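The Fustdale Cell

Nga had the side off before the kettle boiled. Tower on its side, guts up, on the slatted bench. The arm parked high, waiting.

"It lost its place again," Kyrylo said from the door. Coat still on.

"I know."

"Seventh time."

"I know, Kyrylo."

Fault 72. Same as February. The arm would start down, dither, stop. Then the little tone, then nothing. Brunello Sala had swapped the cable back in spring and swore that was that. It was not that.

She pulled up the log. 1,301 cycles clean, then three bad in a row. All on the way down. All in the last bit, where it mattered.

"Fixture's moved," she said.

"Fixture's bolted."

"Then the bolts have moved."

He put a finger on the grey plate and pushed. It shifted. A hair. Less. They both looked at it.

"Oh, for God's sake," said Kyrylo.

Allen key. Where was the Allen key. Benedetta had it, Benedetta was at Stavosgate with the van and her phone off. Nga went through the drawer, then teh other drawer, then the biscuit tin. Found one that nearly fitted. Made it fit.

Tight, tight, tight. One little green board back in its slot. Then the slow part: jog the arm down by hand, touch the post, save the point. Up. Across. Touch again. Her tea went cold next to the keyboard. She thought about Aigner, who had built this cell and left for Tredumside without writing one line of it down, only a note taped in the drawer. Be patient with her. Her, the arm. Not Nga.

"Assunta wants it running by noon," Kyrylo said.

"Assunta can come and hold the pendant."

He laughed, took his coat off finaly, and sat down.

New points loaded. Speed right down, crawling. She kept her thumb by the stop. The wrist turned, straightened, came down into the open case, down past the drive bays, over the board. Neither of them breathed much.

"Go on," she told it. "Go on, then."

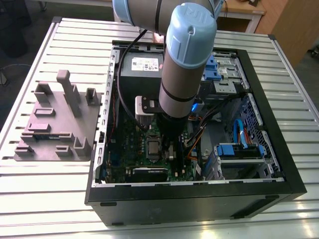

The arm over the open tower, Fustdale cell.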